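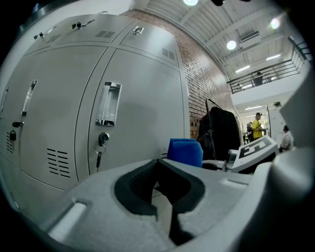

March, 11:40 p.m.

Three flights in the Brallow tonight and I finally got her down in one piece! I should be in bed but I want to write it all out while it's fresh, mostly so I quit making the same mistakes with the prop lever.

So, the module. I bought it in the winter sale and let it sit, thinking a twin-engine mail plane would be slow and kind of dull. Wrong! It's the most fun I've had in a sim since I started. Everything has to be done by hand. You prime each engine, crack the throttle, mesh the starter, and if you rush it the left one coughs and quits (the left one always quits first, and I'd swear it's modeled that way on purpose).

Flight one was out of Robles, light fuel, clear sky. I forgot the cowl flaps. Closed, the whole climb. Cylinder temps went up and up and I sat there admiring the rivets on the wing until the right engine started to shake. Turned back, landed long, ran off into the grass. No fire, at least.

Flight two, same field, cowl flaps OPEN, and what a difference. I leveled off, pulled the props back, and leaned the mixture a little at a time until the engines smoothed out. The sound changes when you get it right! It goes from a kind of ragged buzz to a steady hum and you can hear the two props come into sync. I must have played with that for ten minutes. Then I came in too fast at Trukholm, bounced, bounced again, and folded the gear.

Flight three was the good one. I loaded 1,705 pounds of mail, which is a lot more than I'd tried before, and she really does feel heavier. Takeoff roll was so long I was talking to the airplane. Crosswind at Trukholm was 18 knots by the time I got there and I could see the lake getting choppy. Gear down, checked it twice, full flaps late, carried a bit of power all the way to the runway and held the upwind wing low. One wheel, then the other, then the tail came down by itself. I yelled. It's a good thing the windows were shut.

Things to remember for next time:
Cowl flaps open for climb, half for cruise.
Props forward before landing, not after!
Trim with the flaps. She pitches up hard at 40 degrees.
Radon throttle quadrant needs its dead zone set again, the right lever jumps near idle.

Still can't work out the autopilot. The manual has a page and a half on it and the heading knob turns the opposite way from what I expect. Might leave it off and keep flying by hand, it's better practice anyway.

Next up is the night route over the pass, with icing switched on. I've already printed the chart.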